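Small Counters, Full Menus

How a compact kitchen is laid out for reheating, toasting and cold storage of dry goods
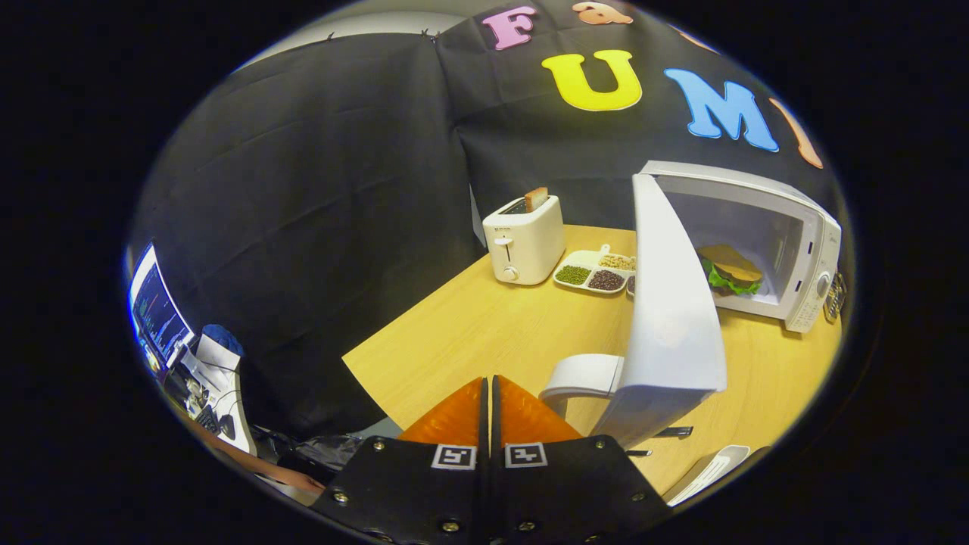
The usual fault in a small kitchen is the order of the appliances, and the length of the counter matters less. At Pritine, a kitchen planning office in Fisville, Nevzat Türkmen starts every layout with the microwave door. A side-hinged door needs its full swing kept clear, plus a strip of counter in front where a plate can be set down. On the office's standard plan the top is 182 centimeters long and the door, when open, may not cross the working strip.

The toaster goes toward the back, at the side the door handle swings to, with its lever facing the user. Nothing is stored over the slots. Bread crumbs fall within a small radius, so the board and knife are kept on the other side.

Sandwiches with lettuce are a frequent source of complaints. The leaf wilts before the bun is warm. Türkmen's notes advise heating the bun and filling first, at medium power, and adding the greens afterward.

Dry beans take up more counter than most owners expect. Mung beans, soybeans and red beans soak for different lengths of time, and a divided tray keeps the portions apart until they go into water. The tray should have a handle and should be shallow enough to slide behind the open door. Bulk stock belongs in a closed cupboard, away from steam.

Pritine reviewed 118 kitchens in November. In around 219 recorded faults, door clearance was the most common entry, followed by outlets placed behind the toaster. Moving the outlet 6 centimeters to the side corrected most of the second group.

Related articles
Akbulut: Hinges for Narrow Cupboards
Soaking Times for Dry Beans
The Cletinik Worktop After Two Years

Contact the editors | Copyright 2025 | Back to top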